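Rukwood Mill Open Day: Wool, Stairs and a Very Long Queue for Soup

The bus from Forsyth drops you at the bottom of the hill, and Rukwood Mill is at the top of it. The leaflet calls this a gentle stroll. I'd like to meet whoever strolled it.

I went on the Wednesday, which I'd been told was the quiet day. By ten the yard was full of people in sweaters they had clearly made themselves and wanted asked about. Annag Kerr was taking names at the door for the first tour. She split us into groups by handing out yarn in different colors. I got mustard. Mustard went last.

The tour starts in the sorting loft, where fleeces are graded by hand before anything gets washed. The smell is strong and you stop noticing it after ten minutes, though the people on the bus home did not. Our guide, Ruairi Lennox, held up two handfuls of what looked to me like the same gray wool and asked which one we'd want next to our skin. The group picked the wrong one with great confidence.

Then down two flights to the carding room and the machine they call the Goker. It went in before the current roof did, and it makes a noise like a train eating gravel. Ruairi explained how it works while it was running, so I can't pass any of that on. He had a nice set of hand gestures.

The spinning floor was the best part. There are 335 spindles on the long frame, and when a thread breaks someone walks over and twists it back together without looking down. We were allowed to try this on a stopped section. I joined mine to my sleeve.

Lunch was soup in the old dye house, 20 minutes in line for lentil. The bread was good – I had two rolls and would have had three if the woman behind me hadn't been keeping track.

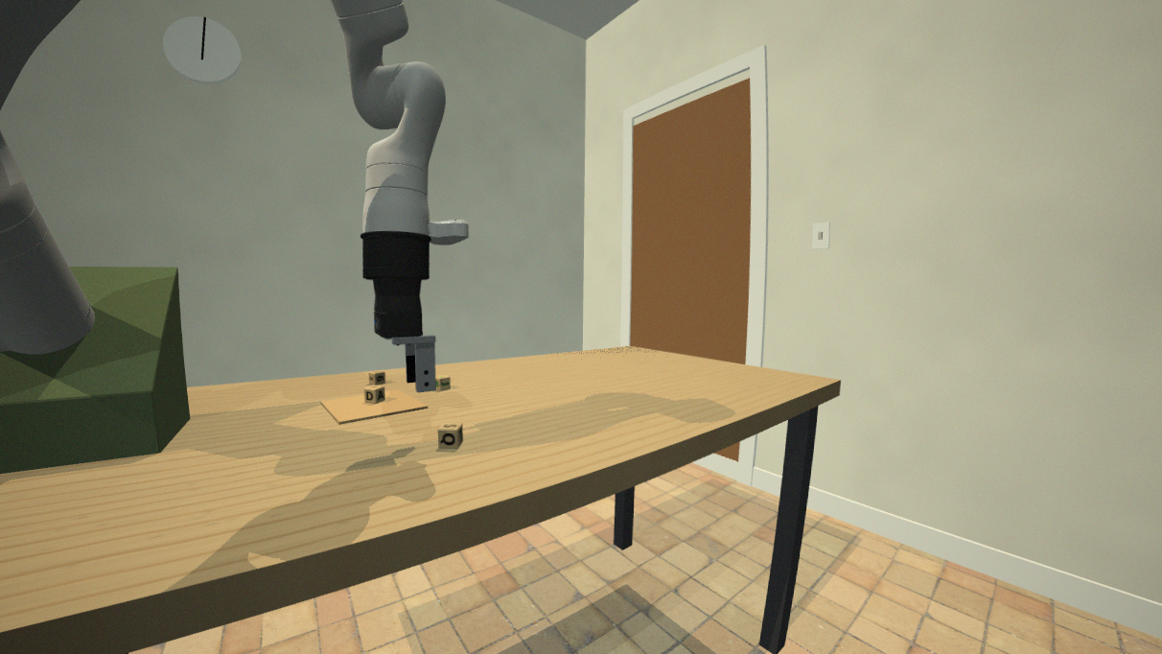 Can you buy yarn on the day?
The shop by the gate sells it until four, mostly in undyed shades, and it takes cards.

I came away with a skein of Gralidora, their softest line, which cost $13 and is going to be a hat if I ever learn to make one. The label says 900 yards, so possibly several hats. Seconds are in a bin under the window and they go early, mainly to the sweater people, who have sharp elbows under all that cable knit.

The tours are free but you need to book. Wear flat shoes, and sit on the left going back to Forsyth if you want the river.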